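Week 8: Celebrity Candidates and the Ballot
Instructor: Lizelle Engelbrecht

Fame gets you a microphone. Getting on the ballot takes paperwork, and the paperwork has not heard your album.
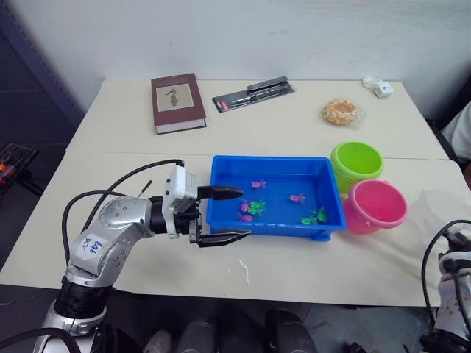 Deadlines come next – states set their own, and a late announcement can miss plenty of them. 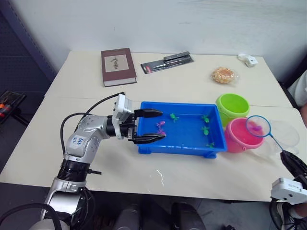
Does a post online make someone a candidate?
Legally it makes them a person with a post. Filing comes later, if at all.

Read the Pendthorpe packet, all 15 pages, including the dull ones.

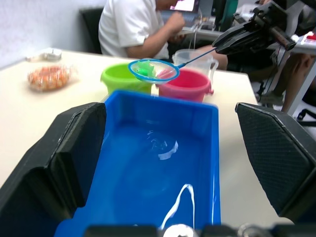
For Next Week
Debate rules. Rommel Lumbao has the sign-up sheet.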